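Notebook - storage booth, tidy layout
May, started 14:20

Continuing from the Tukdale sheet. Aim is a fixed place for every small item on the booth floor, so that the stone panel can be wiped in one go and nothing ends up under the back rail.

Fixed storage first. The white wire mesh basket hangs from the back rail. The black five-hook rack is on the right wall, zip tie at the top. Veronika Pichler wants a second tie at the lower end. Agreed, not done.

Loose items at time of writing: plush bear, yellow stacking bin, mint case with gray strap, digital clock, phone stand. Item list is Zesska 42, rev. 2. 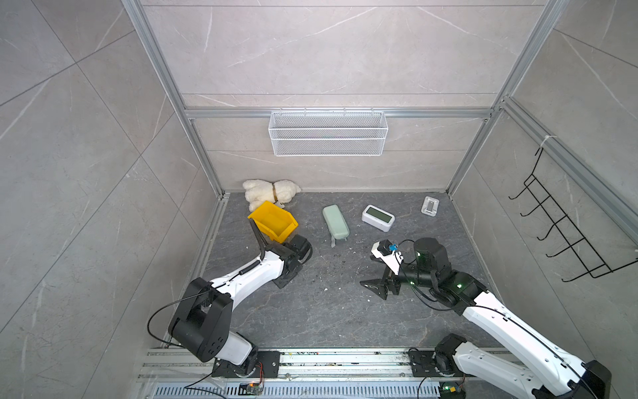
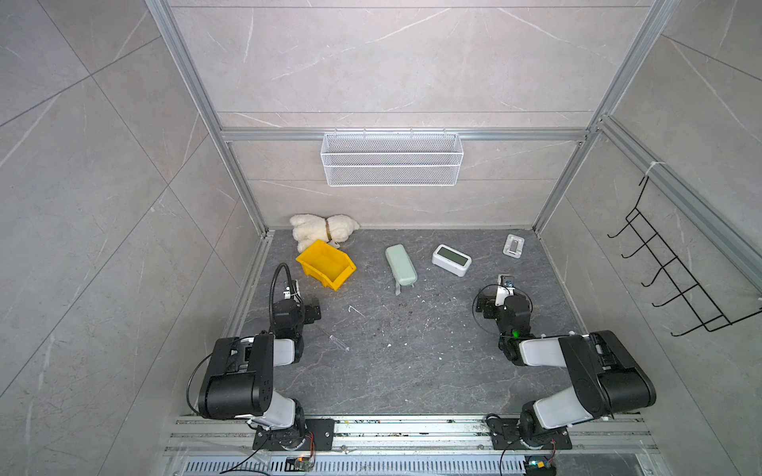 Basket empty, bear on its side at the back, yellow bin in front of it.

Proposed places:

Bear - basket, lying lengthwise. Check the mesh for sag after 20 minutes.
Yellow bin - floor, back left, open front toward the user. Small parts only.
Mint case - hook rack, by the strap. If the strap slips, use the basket.
Clock - floor, right side, screen up. Needs setting.
Phone stand - stays back right.

Basket load: Brircombe bench scale gave 141 g for the bear. No rating on file for the basket hooks, so keep heavy items out until I find one. Veronika thinks the old Tabrizi order (no. 2342) has the data sheet. Will look.

Tools do not belong in the basket - the screwdriver goes back in the drawer after each adjustment.

Open: wipe the floor panel, second tie on the rack, labels for bin and basket. Label text to match the item list, lower case.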